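Three months into having the arms on the sorting side at Juver, and a few people have asked me how it's going, so I'm going to ramble for a bit. Get a coffee.

I've been hanging and folding secondhand clothes for a living long enough that my hands do it while I think about dinner. Now a good part of my shift is spent next to two arms from Pisum, learning the same job.

Red and white clothes on the table, two arms at work: 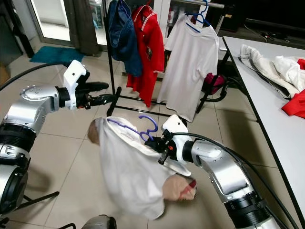
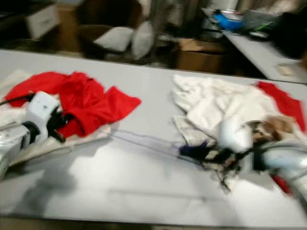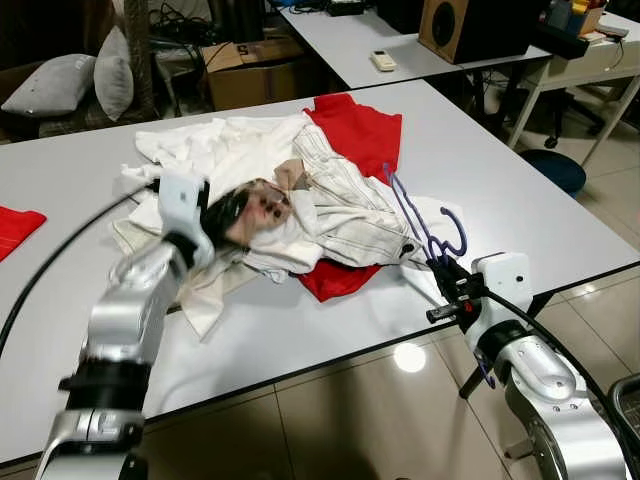

What changed first was the pace. We used to have a target of 70 pieces before lunch and everybody felt it in their shoulders. That target is gone for my table, and I miss it less than I expected!

What I do miss is the talking. Two of us used to stand across from each other and chat all morning — now I'm mostly on my own on that side, and I walk over to the tagging bench at 10 just to hear a voice.

The pay is the same. I asked, in writing, and I'd tell anyone else to ask too.

I've also become picky about words. You can't tell a machine "you know, hang it nicely." I had to work out what I mean by nicely, and my notes run to 3 pages so far, mostly collars.

Grastent is getting a pair in January. If you work there and you're nervous, message me, I'm happy to talk it through.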